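Seasonal Staff Wanted, Brisari Ski Hill

Brisari Ski Hill is looking for 9 people for the coming winter season. We open in November if the snow allows it, and the work continues until the lifts close in spring.

We need lift attendants, two persons for the rental shop, and 4 instructors for the children's group. Instructors must ski safely backward and have patience with beginners. For the lifts no experience is necessary, we teach you everything in the first week.

The pay is $1,050 per week for instructors and $1,000 for all other positions. Staff receive a season pass and one warm meal on each working day. A shared room in Raton is possible, please ask early. 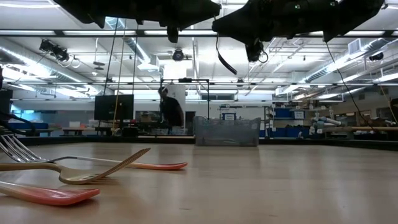
Work days are five per week, and weekends are included. You must be 18 or older and able to stand outside for long hours in cold weather.

Please send a short letter and your phone number to Kanako Imai at the hill office. Questions about instructor jobs are answered by Aigars Koppel.

Posted Aug 17, 2026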